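**Galtalska Choir Project: progress report to the Foley Fund, September**

We have a full choir! When I wrote in the spring we were still hoping the alto section would fill up, and now there's a waiting list for it. Rehearsals moved to the Drurnelell hall, where the sound is so much better that people have started turning up early just to warm up in the stairwell (it has a lovely echo).

Your grant has paid for the music library so far. We bought 70 copies of the Bemach songbook, plus folders and pencils, and the cost came to $330 under what we'd set aside. I'd like to put that toward a second accompanist for the winter concert, if you're happy with the change.

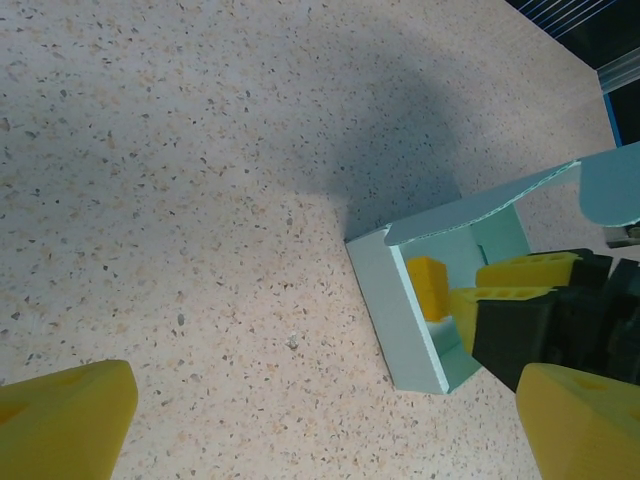
The beginners' sessions are the part I'm most excited about. Most of the group had never read music before, and they're now holding a two-part round on their own, with no piano under them. A few have asked to join the main choir after the holidays, and Aidan Geraghty is going to run a short sight-reading course to help them get ready.

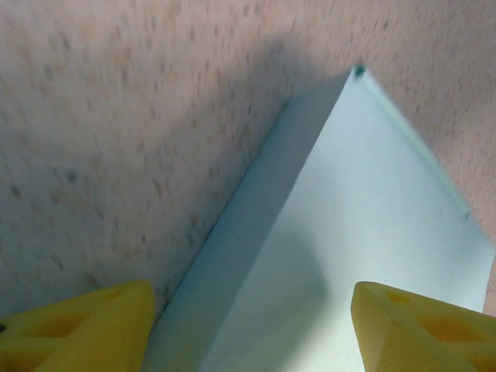 Two things are behind schedule. The recording has slipped, as our sound engineer had to pull out, and we're talking to a replacement now. The large-print scores are also late from the printer, so our older singers are sharing the few we have.

Still to spend: $2,000, all of it for concert costs. Ticket prices are being settled this month and I'll send them over with the program draft.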